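Equipment and Budget Report, Household Handling Project
Prepared for Hideaki Mizuno by Chie Tsuji
Period: through January

1. Spending to date

The approved equipment line for this phase is $2000. We have spent $1158, all of it on hand-held grippers, spare finger pads and freight from Hirano. The Hirano invoice is paid. The freight charge was higher than quoted and Mitsuko Takagi has asked for a corrected bill.

2. Quotes received

Two suppliers answered our request for spare fingers. Tenier quoted $300 for a set, delivery included. Nernard has the lower unit price but wants a larger minimum order than we can use before summer. Junpei Kawaguchi recommends Tenier, and I agree.

We also asked Hunura for a price on a fixed arm. They will not quote until we send a payload figure and a floor plan. Yae Iwasaki is preparing both. No money for an arm is included in this phase.

3. Work at hand

Collection is going on in homes with the hand-held grippers. The current task group is small kitchen items, with chopsticks first. They are thin and tapered, and they tell us more about finger choice than cups or boxes do. We set up on whatever furniture is available, so the budget has no line for tables or stands.

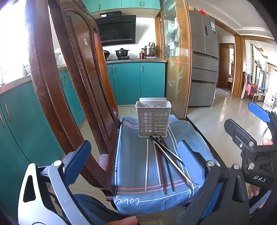 Chopsticks and the utensil holder on a cloth, with two grippers at work.

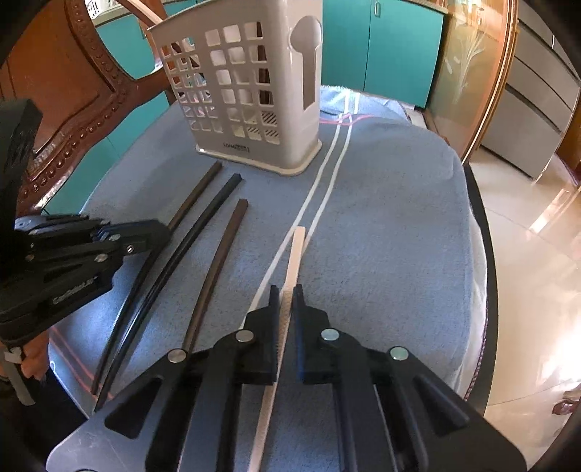 4. Planned purchases

One set of spare fingers from Tenier, $300, to be ordered once you approve this report. After that order, $542 remains in the line. I would like to hold it for replacement pads and repairs — the pads are the part we expect to replace most often.

5. Decisions needed

Please confirm the Tenier order and tell us if the unspent balance can be carried into the next phase. Junpei also needs a yes or no on the Hunura inquiry before he sends them the floor plan.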